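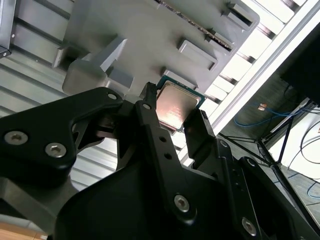
Inside the Box: Processors, Memory and the Motherboard
Handout for Session 4

26 October 2022
By Gunvor Bakke

Print this page
E-mail this page

Welcome back! This is the session I look forward to most, when we finally get to the parts that do the thinking and remembering. Please read these notes before you come to the Westerberg room, and bring your Clekel workbook.

The processor

Most of the desktop processors we use have a metal lid, called a heat spreader, sitting on a small green circuit board. The lid carries heat from the silicon underneath up to the cooler. Hold a processor by its edges and keep your fingers off the contacts on the bottom. Look for the little triangle in one corner and match it to the mark on the socket. A processor drops into place under its own weight — if you feel like pushing, stop and check the corner again.

Memory

RAM comes as a long, thin module with a notch in the contact edge. The notch is off-centre, so the module only fits one way around. Open the latches, line up the notch and press evenly on both ends.

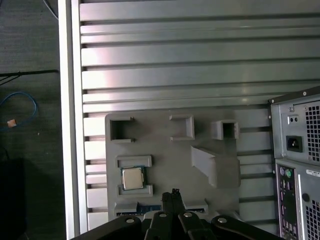
Keep loose parts in a holder or an anti-static bag while you work, never on carpet, and put each one back in the same spot every time. It sounds fussy, but you'll be so glad of it once the cables start piling up!

Finding your way around the board

Start with the processor socket and work outward. The memory slots are close by, and near the socket you'll usually find capacitors and inductors (also called chokes), which help smooth the power going to the processor. I think this is the prettiest corner of any computer.
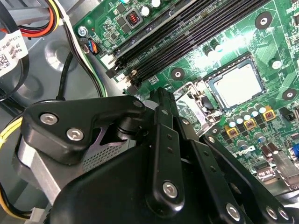
Four memory slots and the processor in its socket, with capacitors and chokes alongside.

Before you close the socket lever, have your partner check the corner mark. Allow 25 minutes for the exercise and write up your steps on page 9 of the workbook.

For next time: coolers and thermal paste. Read the Prunar notes first.

Last updated: 26 October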